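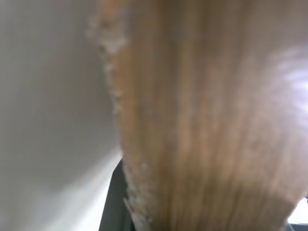

Ghorbani Publishes Upkeep Routine for Two-Arm Handling Cell, and Says What It Does Not Fix

ATTHORPE, April – Ghorbani, a small automation service shop in Atthorpe, today released the full setup and upkeep routine for its two-arm handling cell. The document is free to download. It makes no promise of a cell that looks after itself, and the company says buyers should be wary of anyone who does.

The routine covers the Drusik cell at the Traltetthorpe workroom, where a pair of arms handles mixed household goods, picture frames among them, on a white tabletop. The cell has logged 3,145 handling runs under the routine. Of those, 383 were stopped by a person. Ghorbani is printing both numbers on page one.

"I have read plenty of releases about cells that need no attention," said Farhad Babaei, who wrote the routine. "I have yet to service one. Ours needs a person with a wrench and a rag, and they need to turn up on time."

The work is plain. Every 500 runs, the cell is powered down and the gripper fingers are checked for wear and wiped clean. The wrist cameras are checked for play in their mounts, and each lens is cleaned with a dry cloth. The cables below the wrists are followed by hand from end to end with the arms bent and again with the arms stretched out. A cable that pulls tight in either position gets more slack before power goes back on.

Camera alignment comes last. Babaei is cool on the automatic alignment tool that came with the cell. It passed a camera mount that he could turn with his thumb, he said, and the routine now calls for a manual check after every automatic one.

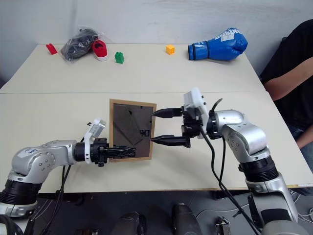

The cell's two grippers at a wood-bordered picture frame, with a white camera unit at each wrist.

Frames get a section of their own. Held too lightly, they swing. Held too hard, a thin border can dent, and the software has no opinion on dents. The routine asks for 5 slow test grips on a scrap frame after any change of fingers – and a look at the wood after each one.

Ghorbani does not claim the routine will lower the number of stops. One cell is a small base for that kind of claim, and Babaei said he would rather see other shops try it and complain.

Copies of the routine and the stop log are available from the Ghorbani service desk in Atthorpe. The log includes the entries where the cause was never found.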